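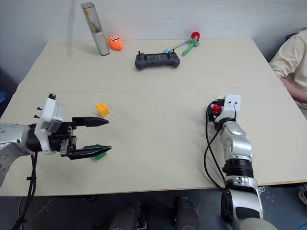

So May has been the month of the odds and ends. You know the sort of thing I mean. Every house has a box, or a drawer, or in our case two boxes, a drawer and most of a windowsill, where everything that has no proper home ends up living. Single building bricks. Cuddly things too small for the bed and too nice for the bin. I've been promising to sort ours out for ages and this month I finally got on with it, mostly because I'd bought a new set of drawers and couldn't bear to fill it with rubbish.

The drawers first, as I know a couple of you will ask. They're the Traveo ones, the tall narrow unit on castors, and they were £33 in the sale. I had been looking at the Clekari version, which is prettier (rounded corners, little cut-out handles, I did go back and look at it three times) but the drawers are so shallow that a cuddly toy would have to lie down flat and have its face squashed every time you shut it. The Traveo is plainer and a bit of a beast to put together. The instructions have you fit the runners before you've worked out which way up the side panels go, and I did one whole side back to front and had to start again with a cup of tea. But they slide nicely and they're deep. I'm happy.

My first mistake was trying to sort everything on the floor. I don't know why I always do this. You tip it all out, you kneel in the middle of it, and within ten minutes you've got a dead leg and a brick stuck to your shin. So on day two I moved the whole business up to the big pale table, which I should have done from the start. The top is made of two panels that butt up together, so there's a faint line running along it, and I used that as my divider. Things to keep at the back by the wall, bricks and blocks down at the front. Having a real line to go by made me so much stricter than I usually am! If something was straddling it I had to make my mind up.

The back row is where I got a bit soft. There's the orange plush with the big eyes and its mouth hanging open, and I'm sorry but that one isn't going anywhere. It looks as though it's just been told how much the gas bill is. Next to it is the tall silver cylinder with the clear window in the side, where you can see the yellow and green bits through it. I put it down for the charity pile and picked it back up again so many times that I gave in. It's going on the shelf. I like having something shiny leaning about the place.

Then there's the toy flower, red with green leaves and a light blue and purple handle, which is such a cheerful thing, and the dark grey handheld with the two little sticks. The handheld has been an argument in this house for a while. I say if a thing doesn't get played with it should go to someone who'll play with it. I was outvoted. So it has a drawer now, the second one down, and I have said very clearly that the charger lives in there too and that if I find the charger behind the sofa again there will be words.

Bricks, though. Oh, the bricks. I had no idea how many kinds we'd ended up with. Studded ones, plain ones, little ones, some that look as if they'd go together and absolutely do not. I tried sorting by colour first, because it looks lovely and because every tidy house on the internet does it. It lasted one afternoon. The thing with colour is that nobody building a castle wants "a yellow one", they want a long flat one, and if all the long flat ones are mixed in with every other yellow piece you're back to rummaging, and rummaging is how they end up on the floor. So I tipped the lot out and went again by type. Studded together, plain blocks together, funny shapes in a tub of their own. Much better.

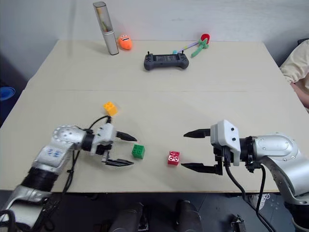

The line across the table earning its keep: row of things at the back, blocks down the front.

I washed some of them while I was at it. If you've never done this, put the plain plastic ones in an old pillowcase, tie the top, and swish it about in a sink of warm water with a squirt of washing-up liquid. Leave them for 30 minutes, rinse, then spread them on a towel. Studded ones hold water underneath like you wouldn't believe, so turn them over halfway or you'll be putting damp bricks in a drawer, and then the drawer smells. Don't put anything with a screen or a battery anywhere near the sink (I know you know, but I'm saying it anyway). The plushes I do separately, cool wash, in a net bag, and then I sit them on the airer in a line, which always makes them look like they're waiting for a bus.

What went? More than I'd expected, in the end. A whole carrier bag of party-bag bits. Four jigsaws with pieces missing. The Bistus set, which some of you may remember me moaning about at Christmas, the marble run that only runs if you hold the top tower on with your hand. I checked it was all there, taped the box shut and took it down to the charity shop in Lau along with the rest. They were very nice about it. They don't take soft toys without a label on, so two rabbits came home with me again and are now in the car, and I suspect that's where they live.

I also came home with a tray. I know. I KNOW. But it was a good one, with proper handles, and it fits under the bottom drawer so that anything half built can be slid away at teatime without being broken up. That has been the biggest improvement of the lot, if I'm truthful. We used to have such upset about dismantling things before supper. Now it goes on the tray, the tray goes under, and out it comes the next day.

A few people asked last time whether I label my drawers. I did start to. I got as far as "BRICKS" and "FUNNY SHAPES" and then I ran out of the tape, and since then everyone seems to have managed. I might do little pictures instead, for the smallest one's sake, but my drawing of the orange plush came out looking like a worried potato so that's on hold.

Total spend, for those keeping tabs: £33 for the drawers, £13 for a set of tubs with lids (get the lids, I beg you) and pennies for the tray. I'm quite pleased with that. Before this I'd been half considering one of those fitted wall units, and the cheapest one I found was £289 before you'd even paid for the doors, and I'd only have filled it with more rubbish.

Still to do is the windowsill. It has a cactus on it, a lot of pens, and a shoebox I haven't dared open. I'm also on the lookout for a mat or an oilcloth that would fit the big table, because bricks on a hard top make a dreadful racket and I'd quite like to hear the radio. If you've found one that stays put and doesn't curl at the corners, please tell me which, and where you got it. Next post will be the rhubarb, I've got masses of it and I've promised my neighbour two crumbles by the weekend.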